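Visits > Equipment Planning > Trumum Open Day

Print this page | E-mail this page

Members of the Kandach facilities office attended the Trumum open day on Oct 19, 2024, ahead of the equipment budget due in July. The office was asked to consider whether a two-armed robot for restroom care should be bought or leased.

The morning was given to simulated rooms, in which Trumum tests its robot before a customer commits funds. The bathroom model has a plank floor and patterned wall tile, with both grippers in view from above the robot's body.
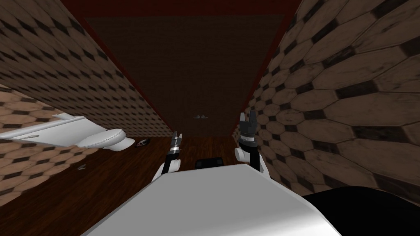

Pichler

Trumum quoted a lease of $2,283 a month, with training billed separately. Delivery takes more than nine weeks. The Poltine building, with 4 restrooms on each floor, would be the first site. Door widths there have yet to be measured.

The office will request 2 further quotes and a simulation of its own floor plan before any purchase order is drafted.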